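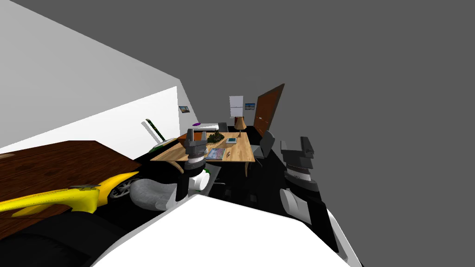 Office room, rendered view, with the wooden table in the middle

Home | Posts | Choir Notes | Archive | Contact

Hearing loops and the back nine pews

July 11, 2025

Our church seats 208. Until January the sound system consisted of two column speakers at the front and a mixer in a cupboard. Sermons were clear as far as the middle of the room. Past that point the consonants went first, and people in the back pews followed the reading by opening their own Bibles and guessing the verse.

Mounir Farouk and I measured the room on a Saturday morning. We played pink noise at speaking level and walked the center aisle with a meter. The level dropped less than I expected. The trouble was the rear wall, painted block, which returned enough sound to smear anything spoken quickly. Pastor Pacheco speaks quickly.

We changed the following:

1. Turned the columns inward and tilted them down slightly.
2. Added a pair of small speakers under the balcony, on a delay.
3. Cut everything below 120 on the pulpit channel. The old setting was 60, and it let through every knock on the wood.
4. Installed an induction loop around the main floor.

The loop took the longest. The wire runs under the carpet edge and crosses the aisle once, in flat copper tape. I bought an Oltitz amplifier after a Nulta unit proved too weak for a room with steel in the floor. Steel eats the field, so plan for more current than the tables say. I used the tables and had to send the first one back.

Testing was done with a receiver and headphones while Seo-ah Baek read Psalm 40 from the pulpit, then from the communion table, then from the piano bench. The field was even except for a strip along the north wall, where it fell off by several decibels. That strip holds the coat racks. I left it alone.

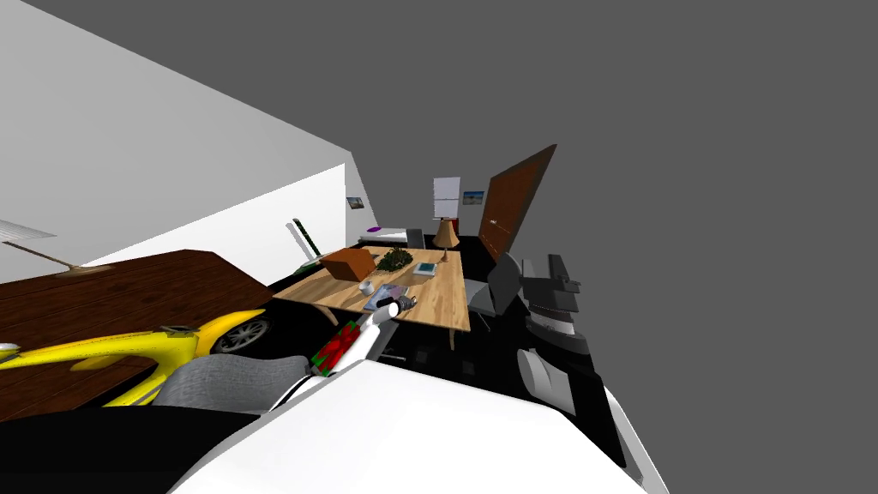
Desk side of the room, small framed picture on the wall

The choir was a separate matter. Valdir Pacheco wanted them in the loop mix too, and my first attempt sent the organ through so strongly that Ilham Abou Zeid switched her hearing aids back to the normal program by the second verse. The loop now gets the pulpit, the lectern and one choir microphone, with the organ left out. Enough of it leaks in through the choir microphone to follow the tune.

Two items are still open. The delay on the balcony speakers was set by ear and should be measured. There is also a faint hum in the loop when the stairwell lights are on. Tarek Hegazy suspects a shared neutral and will open the panel after the summer Bible school week.

If you sit in the back and use hearing aids, switch to the T setting before the first hymn and tell me afterward which pew you were in. A pew number is more use to me than "it was fine."

Print this post | E-mail this post

Contact | Copyright 2025 | Back to top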